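Search this site
Search
Food & Home > Slow Suppers
March

The first thing you notice at a Friday soup night in Tredley is the noise. People start lining up at the grange hall well before six, kids racing between the coats, somebody's uncle already arguing about whether barley belongs in a bean soup (it does, and I'll argue back!). By the time the doors open, the whole porch smells of onions.

I drove 63 miles to eat there the first time, and I've been back more often than my car would like. The idea is wonderfully plain. Four households cook, everyone else brings bread, and you pay whatever you can into a coffee can. Last winter they served 1,222 bowls, in a town where the school has 47 students.

And the soups! There's a split pea so thick it holds up a spoon, a squash and chile one that made my eyes water in the best way, and a cabbage soup from the Skomitz side of the valley, sour with sauerkraut juice and full of caraway. I asked for that recipe three times. I got it on the fourth, written on the back of a feed receipt, with no amounts for anything except salt.

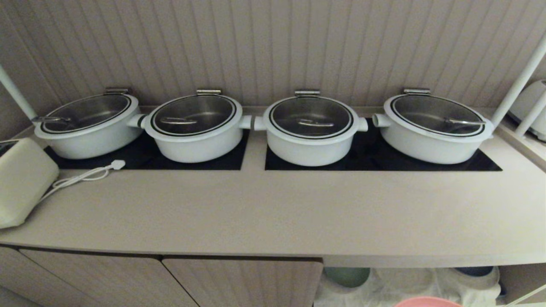 Words by Leandro Painemal

If you want to start a night like this where you live, start small. Pick soups that are better on the second day, such as beans, lentils, or anything with cabbage, and cook them Thursday. Keep one pot free of meat. Put the bread at the far end of the table so the line keeps moving, and borrow more bowls than you think you need, plus a ladle for each soup.

Tredley's season runs until the mud dries out. Next up is a nettle soup, and I already have my gloves by the door.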